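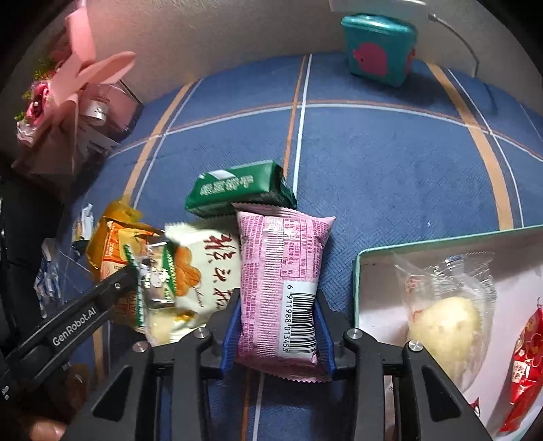
**drikton** wrote:

Decant them. Individually wrapped snacks waste more cupboard volume than anything else in a kitchen. A pillow pouch is mostly gas and crimp. Take the contents out, put them in a clip-lid box, and the same stock takes half the shelf.

---

**Morag Lennox** wrote:

I disagree with decanting for mixed stock. The pouch is the portion, the moisture barrier and the label in one. Once it is opened you have a box of assorted biscuits exchanging flavours, and the savoury ones win.

My question was narrower than that. I have one drawer, internal depth 70 mm, and a mixed bag of Chinese snacks: pillow pouches, a few long block-shaped ones, some twist-ended. Flat, they slide over each other and I can't see what is underneath. Do I stand them on end or not?

---

**flonunance** wrote:

Stand them, bottom crimp down, back seam all facing the same way. The centre seam is the stiffest part of the pouch, so a row with the seams aligned holds itself up better than a random one. You need a divider every 46 mm or so of row, otherwise the end ones slump when you remove a few.

Measure the pouch including both crimps. People measure the filled part and then the drawer catches.

---

**drikton** wrote:

> The centre seam is the stiffest part of the pouch

Only on the thicker films. On thin film the seam folds over and takes the pouch with it. I tried this in May with rice crackers and had a row of them lying on their faces by the evening.

---

**flonunance** wrote:

Rice crackers are light and the pouch is overfilled with gas. Of course they fell over. Try it with anything that has some weight at the bottom.

---

**sutherland_shelf** wrote:

Two points.

1. Dates. On imported packets the date may be on the back, on the crimp, or only on the outer bag. Check before you throw the outer bag away. If it is only on the outer, cut that panel off and put it in the drawer with them.
2. Ingredients. If anyone in the house has an allergy, keep the small packets sealed and labelled. A box of decanted biscuits has no ingredients list. That alone rules out drikton's method for me.

---

**drikton** wrote:

You can write on a box.

---

**sutherland_shelf** wrote:

You can. My experience is that it gets written once and the box is refilled with something else.

---

**Morag Lennox** wrote:

No allergies here, but point 1 is useful. I had already binned one outer.

Measured again with crimps. The pink ones are too tall for the drawer upright. They would go in at a slant.

---

**flonunance** wrote:

Slant is fine. Lean them all towards the back of the drawer and you read the fronts as you open it. The long ones go flat along one side, they never stand properly.

---

**illero** wrote:

Am I the only one who would use a shoebox? 415 posts in this section on drawer dividers and a shoebox does the job. Cut one short side down to half height, packets in on the slant, box on a shelf. When it is empty, buy more snacks.

---

**flonunance** wrote:

Cardboard picks up grease and crumbs. Otherwise no objection.

---

**Morag Lennox** wrote:

Going with the slant, sorted sweet to the left and savoury to the right, long ones flat at the side. Two dividers cut from an old cereal box for now. If they sag I will buy proper ones.

drikton, I will decant the loose nuts, which were never wrapped in the first place.

---

**drikton** wrote:

Leave a gap at the top of the nut box or the lid clips will go.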